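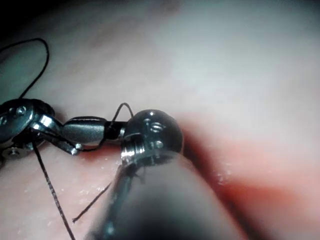 Incidencias desaparecidas en el registro de allanamientos, distrito de Varkivitz
Estado: abierto
Prioridad: alta (solicitada), normal (asignada)
Producto: Burnance, módulo de cronología y mapa
Abierto por: Nayeli Tovar, mesa de conflicto
Atendido por: Evaristo Zavala, soporte
Fecha de apertura: 2019-01-30

Nayeli Tovar
Cargamos la hoja con las entradas del ejército en el distrito de Varkivitz: allanamientos, retenes, detenciones, viviendas dañadas. La hoja tiene 790 filas. Burnance dice «importación completada sin errores» y en la cronología pública aparecen 642. No hay aviso, no hay lista de rechazos, no hay nada en la bandeja de revisión.
Lo vimos porque una familia escribió para preguntar por qué habíamos quitado su casa. No la habíamos quitado. Está en la hoja, con los nombres de los dueños, la hora de entrada de los vehículos y el inventario de daños, y en el mapa no está.
Adjunto la hoja y el registro de importación. Navegador: el mismo de siempre. Ya vacié la caché, ya cerré sesión, ya probé desde otra computadora. Les pido que no me lo vuelvan a pedir.

Evaristo Zavala
Buenas tardes, Nayeli. Gracias por el detalle. Una primera posibilidad es el límite de filas por importación. Según el plan contratado, el exceso se descarta en silencio. ¿Podrías dividir la hoja en dos archivos y cargarlos por separado en el entorno de pruebas?

Nayeli Tovar
El límite de nuestro plan es de 3,000 filas. Está en la página de facturación, la tengo abierta. La hoja no llega ni a la tercera parte, así que no veo cómo puede ser eso. De todas formas la dividí. El total sumado vuelve a dar 642.
Y aparte: si hubiera un exceso, ¿de verdad lo descartan en silencio? Me preocupa más esa frase que la hipótesis.

Evaristo Zavala
Tomo nota del comentario sobre los descartes, lo paso a producto. Descartado el límite. Revisando el archivo veo comillas tipográficas en la columna de testimonio y algunos saltos de línea dentro de las celdas. Eso suele romper el lector. Recomiendo limpiar la columna y reimportar.

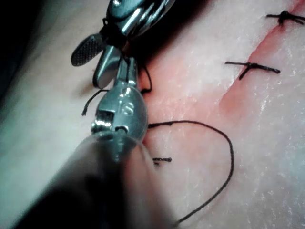

Nayeli Tovar
La limpié, aunque no me lo creo. Las filas con comillas tipográficas entran bien, las encuentro en el mapa una por una. Entre las que faltan hay varias con el testimonio vacío: ni comillas, ni saltos, ni una letra. Si el problema fuera esa columna, esas tendrían que ser las primeras en pasar.
Resultado de la reimportación: el mismo número.
Además quiero dejar constancia de que la cifra de detenciones que muestra la portada de la cronología sigue bajando de la que publicamos en el texto. Hay un medio de Dretberg que ya nos citó la baja. Ahora hay dos cifras nuestras circulando y una la puso el programa.

Evaristo Zavala
Entiendo la urgencia. He pedido el registro extendido del servidor. Mientras tanto, ¿las filas que faltan tienen algo en común? Mismo corresponsal, misma fecha, mismo tipo de incidente.

Nayeli Tovar
Esperaba que eso lo mirara soporte, pero va.
Corresponsal: no, hay de los tres que cubren la zona.
Fecha: no, van de diciembre a esta semana.
Tipo de incidente: no. Faltan allanamientos, un retén, dos cierres de camino y casi todas las viviendas dañadas de una noche concreta.
Lugar: todas son de Au.
Todas. Ordené por la columna de localidad y el bloque que falta empieza en la primera fila de Au y acaba en la última. Au es un pueblo al oeste de la carretera, con escuela, molino y una entrada vigilada. Existe. Está en el catálogo de localidades que ustedes mismos nos entregaron.

Evaristo Zavala
Muy útil, gracias. Confirmo que Au figura en el catálogo. Puede que se trate de una colisión con un código de país, porque AU también es la abreviatura de Australia. Voy a comprobar si los incidentes se están geolocalizando allí. ¿Puedes alejar el mapa al máximo y decirme si ves puntos?

Nayeli Tovar
Alejé el mapa. En Australia no hay puntos. Tampoco en el mar, que es donde solían caer los de coordenada vacía el año pasado. No los está poniendo en otro sitio del mapa, o al menos no en uno que yo pueda ver.
Hice otra prueba: copié una sola fila de Au en una hoja nueva y cambié la localidad por «Aux». Entró, con la marca amarilla de «lugar no reconocido», como debe ser. La volví a poner en «Au» y desapareció. Con «Au (Varkivitz)» también desapareció. Con el código numérico de la localidad, sin el nombre, entró y se colocó donde corresponde.

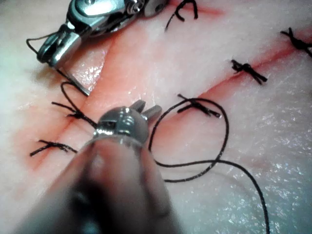
Instrumentos robóticos sobre una incisión rojiza con seis nudos de sutura negra.

Evaristo Zavala
He reproducido el caso con tus tres variantes. Copio lo relevante del registro extendido:

lugar_entrada: «Au»
paso 1, recorte de espacios: «Au»
paso 2, supresión de partículas: «»
paso 3, búsqueda en catálogo: omitida, cadena vacía
paso 4, publicación: retenida, sin lugar
resultado: correcto

El normalizador elimina los fragmentos que tengan 2 letras o menos. Se hizo para quitar artículos y preposiciones («de», «la», «el») y que las variantes de un mismo topónimo coincidan. En el caso de Au se queda sin nada que buscar. Los incidentes no se han perdido: están guardados como retenidos y no aparecen en la vista pública.

Nayeli Tovar
«Resultado: correcto». Me gustaría que alguien ahí leyera esa línea despacio.
Tengo dudas, y las pongo por separado para que se respondan por separado.
Primera. Si están retenidos, ¿dónde se ven? En mi bandeja de revisión no están, y tengo permisos de administradora.
Segunda. ¿Por qué «Au (Varkivitz)» tampoco entra? Al quitar «Au» quedaría «Varkivitz», que tiene más letras de las que nadie podría confundir con un artículo.
Tercera. ¿Desde cuándo? En noviembre publicamos incidentes de Au y salían. Alguien cambió algo, y en las notas de versión solo leo «mejoras en la búsqueda de lugares».

Evaristo Zavala
Primera: los retenidos por falta de lugar van a una cola interna que no se muestra a los clientes. He pedido que se te habilite.
Segunda: el texto entre paréntesis se trata como aclaración y se descarta antes. Mismo efecto.
Tercera: el cambio entró con la versión de diciembre. No estaba descrito con ese nivel de detalle.
Como solución temporal, usar el código numérico de localidad en las filas afectadas. La corrección está prevista para febrero.
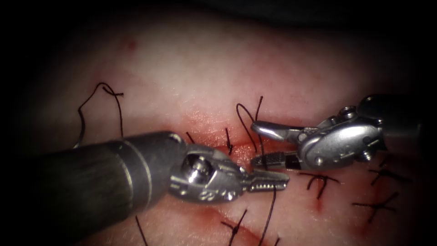 Nayeli Tovar
Aplicado el código numérico a todas las filas de Au. Total publicado: 790. Coincide con la hoja. Comprobé a mano la noche de las viviendas dañadas, dueño por dueño, contra las libretas de los corresponsales, y está completa. La familia que escribió ya tiene respuesta, con la explicación y el enlace.
No doy esto por cerrado. Lo que tengo es un arreglo que hice yo en la hoja. Los corresponsales escriben nombres de pueblos, no códigos, y la próxima vez que entren vehículos en Au alguien va a teclear «Au» a las tres de la mañana desde un teléfono.
Sobre febrero: me dijeron lo mismo de la zona horaria de los retenes y tardó bastante más. Pido que se anote aquí qué versión lo lleva. Sin número de versión, lo leo como una intención.

Evaristo Zavala
Comprendido. Dejo el ticket abierto y lo vinculo al error interno. Todavía no tengo número de versión. La cola de retenidos ya debería aparecerte en Administración, Lugares, Sin resolver.

Nayeli Tovar
Aparece. Está vacía para Varkivitz, lo cual cuadra con lo de los códigos. Pero al quitar el filtro de distrito salen filas de otras zonas que tampoco sabíamos que faltaban, con nombres compuestos donde el normalizador se comió una parte y luego no encontró coincidencia. Exporto la lista y la adjunto.
Pregunta concreta para producto: ¿cuántos otros clientes tienen esta cola llena sin poder verla? Si no me lo pueden decir, me basta con saber si les van a avisar.
Mientras tanto, en la cronología ponemos una nota de corrección con la cifra anterior, la actual y la causa. La redacto yo. El texto que mandó comunicación, el de «ajuste técnico menor en la visualización», no lo vamos a usar.

Evaristo Zavala
Recibida la lista. Escalado a producto con tu pregunta literal. Cambio la prioridad a alta.

Historial: prioridad cambiada de normal a alta por E. Zavala. Un archivo adjunto añadido por N. Tovar. Estado: en espera de producto.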